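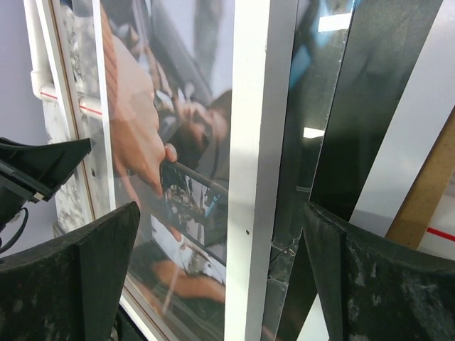 Chornovol, 8 April 2020
By Refugio Hinojosa

The Gedetti Rules are a set of good-practice rules for robot arms that handle picture frames, glass and other flat things that people would like back in one piece. They were drafted in Chornovol by Aiguo Meng and Shahab Bahrami. The first draft ran to 30 pages, two of which were read.

Glass is covered first. A panel with a cracked corner counts as broken, however good the rest of it looks, and may not be gripped at that end. 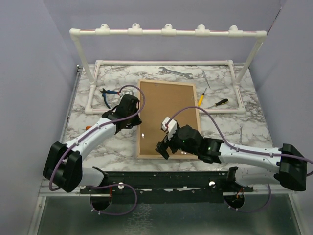
Table layout

Two arms may share one table if each has its own stop control. Hand tools may stay on the table during a run, provided they are listed on the run sheet. Pliers are the item most often left off the list, usually by whoever wrote it. 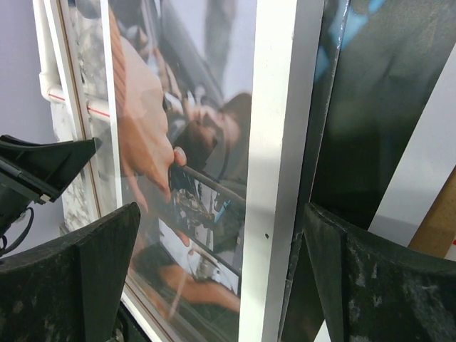

Approach is the part of the rules that draws the most mail. The arm must come in with its fingers open and pause before closing. Reviewers are asked to judge the pause from the wrist view, where a glossy pane can throw soft glare over the very print they are trying to see. Bahrami wanted glare to stop the run. Meng wanted to get home. The rules say "use judgment," a phrase that has since needed 500 words of guidance.

Grip is shorter. Fingers should meet a wooden strip by its edges, with their flat inner faces lined up along the grain.
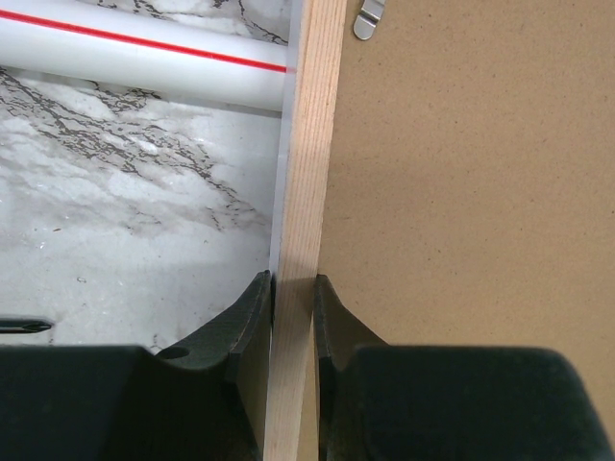 CRITICISM

Aminu Idahosa has called the rules "common sense with page numbers." The September revision removed the page numbers.

Related articles
Prolutik Grip Scale
Tresutix Checklist
Run sheet

Contact | © Gedetti Rules Archive | Back to top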